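Search tickets, assets, people

Ticket 449 — Intermittent link drops, second floor, rack B
Status: Closed
Priority: Medium
Opened: January 1, 2023
Reporter: Lamisi Quartey
Assigned to: Ermanno Galli
Site: Trurby, main building
Watchers: Arūnas Jaunzems, Eglė Strazds

Reported problem

Wired connections on the east side of the second floor drop for a few seconds at a time, then come back. Phones on the same switch re-register after each drop. Wireless is fine. It happens several times in the morning and less in the afternoon. Users have been told to save their work often. No one has moved desks or changed equipment that I know of.
— Lamisi Quartey

Entry 1, Ermanno Galli

Pulled the log from the access switch (Zergate, 36 ports in use, top of rack B). Both uplinks to the core show link down and link up events, but not at the same time. When uplink 1 goes, traffic moves to uplink 2 and there is a short gap. When both go inside the same few seconds, the whole floor loses the network. The second case is what users are noticing.

No power events on the switch. Uptime is long, so it is not restarting. CPU and memory are normal. CRC errors on uplink 1 are over 3,000 since the counters were last cleared. Uplink 2 has a small number.

Cleared the counters on both uplinks. Will check in the morning.

Entry 2, Ermanno Galli

Uplink 1 is collecting errors again. Uplink 2 is clean so far but had one drop overnight. Swapped the optic on uplink 1 at the switch end with a spare from the drawer. Errors continued. Put the original optic back.

Lamisi, please note the times of the next few drops if you can. I want to line them up with the switch log. The switch clock is seven minutes slow, so do not worry if the times look different from what you see on your side. I will fix the clock separately.

Entry 3, Lamisi Quartey

Times are in the attached sheet. One thing I noticed is that two of the drops were while the cleaning crew had the rack room door open. They keep a cart in there.

Entry 4, Ermanno Galli

Times match the log after the clock correction. Went up to look at the rack with the door in mind.

The uplink patch cords leave the switch on the right, go down the side of the rack with the copper bundle, and then cross to the fiber panel at the bottom. They are about twice as long as they need to be. The extra is coiled and hung on the rear door handle with a hook-and-loop strap. When the rear door is opened or bumped, the coil moves and pulls on the cords. On uplink 1 the bend where the cord enters the panel is much too tight. I could get the link to drop by moving the coil by hand.

There are also 16 copper cords in the same side channel with no label at either end. They were zip-tied over the fiber, and the ties are tight enough to mark the jackets.

I did not touch anything else because the floor was in use. Requesting a maintenance window.

Entry 5, Arūnas Jaunzems

Window approved for this evening after 6. Please do not re-patch the phones for reception until Eglė confirms the call forward is set. Last time we lost the main number for the evening.

Also, is this the same rack Ozoliņš did when the floor was refitted? If so I would like photos before and after, and a note on how the work was left. They have quoted for the third floor.

Entry 6, Eglė Strazds

Call forward is set to the mobile. I tested it from an outside line. Will turn it off when Ermanno says so.

Entry 7, Ermanno Galli

Yes, same rack. Work done in the window:

1. Cut the zip ties in the right side channel and replaced them with hook-and-loop.
2. Traced the unlabeled copper cords one at a time with the toner. Four of them went nowhere and were removed. Labeled the rest at both ends.
3. Replaced both uplink patch cords with shorter ones. Cleaned the connectors and the panel ports first. Uplink 1 port on the panel was dirty.
4. Moved the fiber to the left side channel so it no longer shares space with copper.
5. Moved the remaining slack to the horizontal manager. Nothing hangs on the door now.
6. Corrected the switch clock and pointed it at the time server.

Opened and closed the rear door a number of times with a ping running to the core. No loss. Counters cleared again at the end.

Reception phones are back up. Eglė, you can turn off the forward.

Entry 8, Eglė Strazds

Forward is off. Main number tested, rings at the desk.

Entry 9, Ermanno Galli

Checked first thing. Zero errors on both uplinks, no link events overnight. Leaving the ticket open for a week.

The before and after photos are in the rack B folder on the share, not here, since the ticket system shrinks them too much to read the labels. 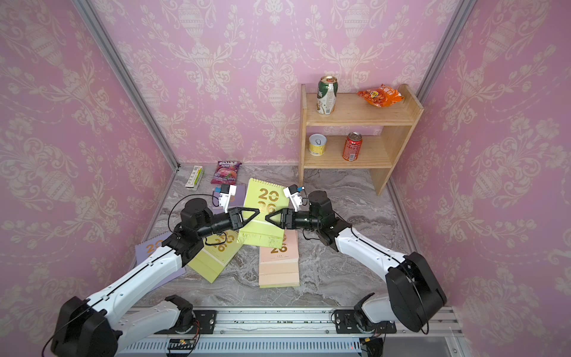
Two arms, grippers facing, wrist cameras fitted

Entry 10, Lamisi Quartey

No complaints from the east side so far. One person reported a slow shared drive, but that was on wireless and went away after she reconnected. I have asked the cleaning crew to keep the cart in the hallway closet. They were fine with it.

Entry 11, Arūnas Strazds

Adding this for the records, as I look after the Unia documentation now. The rack B drawing still showed the old uplink route. I have updated it with the left side channel and the new labels. The four removed cords are gone from the port list too. If anyone adds a cord in that rack, please send me both ends and the length. The old list had no lengths at all.

Entry 12, Ermanno Galli

One week, no drops. Uplink 1 has zero CRC errors, uplink 2 the same. Original optics are still in place and are good. The spare optic went back in the drawer.

Racks A and C should be checked for the same thing — slack on the door and fiber under copper. Opened a separate ticket for that, scheduled for March.

Entry 13, Arūnas Jaunzems

Thanks. I have sent the photos to Ozoliņš and asked for a reply before we talk about the third floor. OK to close this one.

Resolution: Patch cords replaced and re-routed, connectors cleaned, side channel re-dressed
Root cause: Strain and tight bend on uplink fiber, slack attached to rack door
Closed by: Ermanno Galli

13 comments
2 shares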